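January 6, 2024 – place setting layout, white table

Continued with the tableware set Greer Shearer left on the bench list in April. Pieces in use: mint-green plastic tray with the raised rim, wooden chopsticks, white ceramics. The tray stays on the left half of the table and the middle is kept clear.

Two positions for the chopsticks are under comparison. In the split position, one stick lies diagonally on the tray and the other rests across the rim of the saucer, with the cup on the saucer.
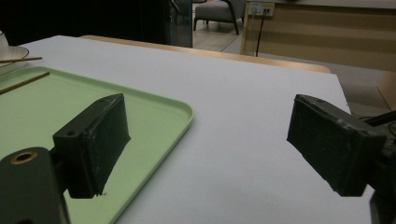
Hannelore Haberkorn prefers the split position for the layout sheet. I find it awkward to specify: the saucer is round, so the resting angle needs its own reference line. The sheet from Gakow has no field for that. Entered it under remarks, item 8.

The paired position is simpler. Both sticks go in the tray side by side, on the diagonal, and one angle covers the two of them.

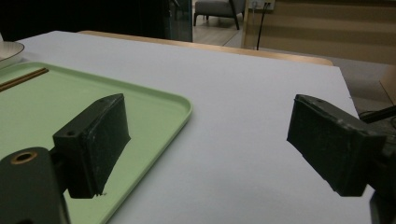
Tray rim is the datum for all offsets – the corners are too rounded to measure from. Take the straight section of the right edge instead. Offsets to the nearest 5 mm.

Open points:
Hannelore to confirm which position goes into the Skalura folder.
Relabel storage box 996, lid still says Diekmann.
Ask Greer for a second tray in the same green.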